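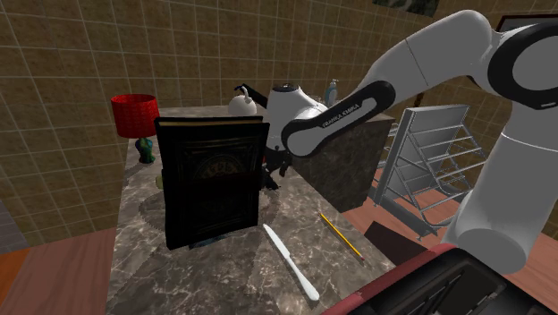
仿真里的故障报告写到第三版了，干脆拆成几条发出来，做机械臂抓取的人也许用得上。事情很简单：我们在仿真里跑桌面整理任务，夹爪下降时压到了不该压的东西，而安全监控一声没吭。任务目标是桌上那支黄铅笔，旁边还有一把白色餐刀，后面竖着一本黑色大书。夹爪的手指有一部分就在书后面，从这个角度看不全，整件事的麻烦就出在这个“看不全”上。

2023年2月12日
作者：Lill 抓取组 值班账号

1/ 先说背景。场景是 Zincombe 仿真包里的厨房，大理石纹桌面，机械臂是 Franka。我们每晚批量跑3000个回合，物品位置随机，早上看统计。上周之前失败率一直平稳，失败的多半是没夹住、夹歪，属于老问题。

2/ 这次早上起来，统计里多出一类以前没有的记录：接触力超限，但任务状态写的是“成功”。一共23个回合。数量不大，放在平时很容易就滑过去了，因为汇总表默认只看成功率，成功率那天还涨了一点。

3/ 我挑了编号1097的回合逐步回放。机械臂先到书的上方，然后往后偏，再往下。规划器给的路径在书和桌面后部之间穿过去，手指贴着书的背面下降。最后书被推着往前滑了一段，压到餐刀的刀身，夹爪又绕出来夹起铅笔，放到目标位置。程序判定：成功。

4/ 如果这是真机，书会撞倒，刀会被顶出去，往哪个方向飞不好说。实验台边上常站着人。所以我没把它当成一个仿真小毛病处理，按安全问题开了单子。

5/ 第一个怀疑是碰撞检测没开。查了，开着。机械臂各连杆和书之间的碰撞对都在列表里，手指和书的也在。

6/ 第二个怀疑是碰撞模型太粗。书用的是一个长方体包围盒，按理说只会偏大，不会漏。量了一下尺寸，盒子和外形对得上。这条也排除。

7/ 第三个才找到地方。规划器不直接读仿真里的真实位姿，它读的是感知模块重建出来的场景，这是为了和真机保持一致。感知只有一台固定相机。书正对着相机，书后面那块区域相机拍不到，重建出来就是“未知”。

8/ 未知区域怎么处理，配置里有个开关，两个选项：当作障碍，或者当作空闲。我们一直用的是前者。翻提交记录，2月初升级 Stastby 规划库的时候，配置文件换了格式，旧的字段名不认了，也不报错，直接走默认值。默认值是“空闲”。

9/ 于是在规划器眼里，书只有正面薄薄一层，后面全是可以随便走的空地。它觉得从那里绕最短，就从那里绕了。从它拿到的信息看，这条路径没有任何问题。

10/ 再说监控为什么没响。力监控是有的，阈值也设了，超限时会写日志，同时发一个停止信号。停止信号发给了控制器，控制器在批量模式下把它忽略了。这是很早以前加的一行，当时是为了不让一个回合卡住整晚的队列。写的时候只打算临时用几天，后来就一直留着。

11/ 所以是两个问题叠在一起。单有配置失效，监控会停下来，第二天就能看到一堆中止的回合。单有那行忽略，路径本身是安全的，也碰不出事。前一个是新的，后一个放了很久。

12/ 还有一点和评判有关。成功的判据只看铅笔最后在不在目标区域，其他物品被挪到哪里一概不管。书滑了，刀被压住，都不扣分。这种判据训出来的策略，学到的就是推开一切去够目标。23个回合里有几个明显就是这个样子，动作还很流畅，看视频的人不留意会觉得挺好。

13/ 改动如下，给同样在用这套东西的人参考：
未知区域在代码里写死为障碍，不再从配置读。
配置里出现不认识的字段，启动时直接退出。
批量模式下力超限，当前回合立即中止，记为失败，队列继续跑下一个。
成功判据加上非目标物品的位移上限。

14/ 第三条里“队列继续”是关键。当年加那行忽略的人要的其实就是这个效果，只是选了最省事的写法。现在单个回合停掉，不影响后面的，夜里不用有人盯着。

15/ 改完重跑了同一批随机种子。力超限且记为成功的回合没有了。成功率往下掉了，掉的部分主要是书挡在铅笔附近、从正面又不好下手的那些布局。规划器现在会直接报无解。这个数字难看一些，但我更愿意把它放进周报。

16/ 有人问为什么不多加一台相机，从后面补一个视角。仿真里加很容易，真机那边 Brindach 的工位背后是墙，支架装不上去。仿真和真机视角不一致，测出来的东西就不好用了。暂时还是一台。

17/ 另一个办法是让机械臂先动一下腕部相机，看一眼书后面再规划。在试，每个回合会变长，一晚跑不完3000个，要么减量要么加机器。还没定。

18/ 真机这边，升级后的规划库还没有部署，所以没有发生过实际碰撞。部署计划先停，等新的启动检查合进去再说。现有真机用的旧版本我也核对过，未知区域是按障碍处理的，急停回路独立于软件，每次开机都测。

19/ 如果你们最近也升级过 Stastby，建议今晚就查一下启动后实际生效的参数，别只看配置文件里写了什么。我们的配置文件从头到尾都是对的，写着“障碍”，程序没读到而已。

20/ 回放视频不外发，里面有没公开的策略。日志格式和检查脚本整理好以后会放到组里的公共仓库，到时候在这条下面补链接。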